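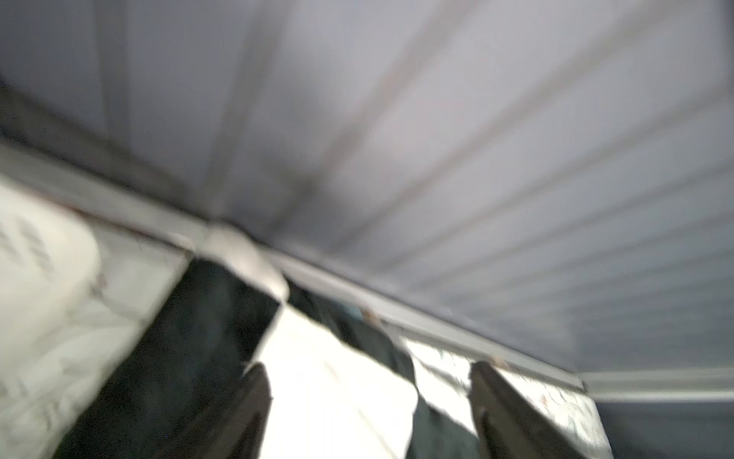
Open House, Textile Handling Lab
Speaker notes, afternoon talk

Slide 1. Welcome
Good afternoon, and welcome to the Plornach open house. On behalf of the institute, thank you for joining us. The talk runs 44 minutes. Please keep your visitor badge on until you leave the building.
[Wait for the doors to close.]

Slide 2. Why cloth
Our lab has worked on household cloth for 4 years. A cup keeps its shape when it is picked up. A blanket does not, and the arms must deal with a new shape each time. Our partners at Pirthorpe asked us to begin with plain home tasks – folding, unfolding, and putting things away. 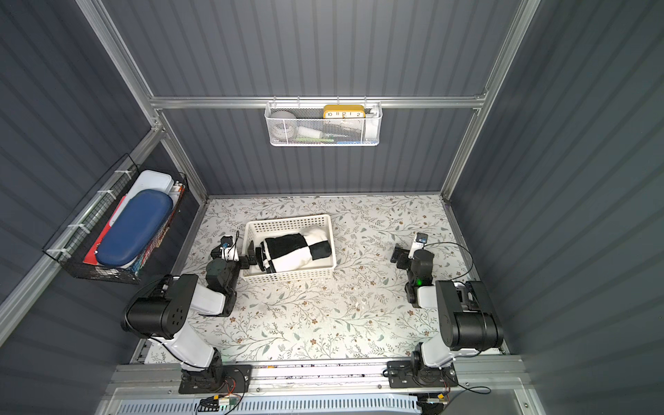
Why does the lab use two arms for this work?
One arm can lift a piece of cloth, but a second arm can hold another part of it steady or spread it out, and most folding calls for both.

Slide 3. The Mosoti task set
The Mosoti set lists 67 household tasks. Each has a written start position and a written end position. Staff review every run against these two pages before it is entered in the record. Runs that fall short are also kept, under a separate heading.
[If time is short, go directly to slide 5.]

Slide 4. Handling a blanket
Large squares help visitors follow the cloth from the back of the room. Ask guests to look at the edges first. An edge tucked under a fold is hard to find, for people as well as for machines.

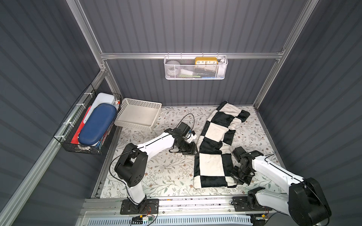 Two arms at work with a checkered blanket on a floral mat.

Slide 5. Results to date
We recorded 137 blanket runs through the end of April. The full table is in the printed handout, page 2. Please do not quote single rows from it, as the review is still open.

Slide 6. The demonstration
Guests will go in small groups to the Arkunach room, across the hall. Remain behind the yellow line while the arms are powered. Staff will answer questions between runs – please hold them until the operator steps back.
[Leave this slide up during questions. Handouts are on the table by the exit.]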